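Hello again from Mirnerdale! This is our progress note for the Skikitz project, covering everything since October, and I'm pleased to say it's mostly good news (with one grumble about lids).

We've now moved completely to the hand-held gripper for showing the robot what we want. You hold the thing, do the job yourself, and the camera on it records as you go – so much quicker than driving the arm by remote control, which was making everybody's wrists ache. The jewellery sorting task is the one I've enjoyed most. It's a bracelet, a see-through box with dividers and a plain white table, and it's far more fiddly than it sounds!
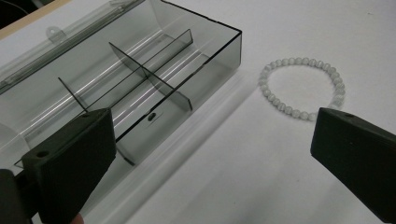
Shiny plastic is still our big headache. Reflections move about whenever you tilt your hand, so we've asked everyone to slow down near the box. We have 6 people trained up now and each does 20 runs in a sitting, then swaps over before they get sloppy.

Still to do: the first trial on the real arm at Jornska, booked for five days, and a second round of showing with the lid closed at the start. Spending is on track, apart from the spare finger pads, which cost more than I'd put down. I'll send the revised sheet with the next note.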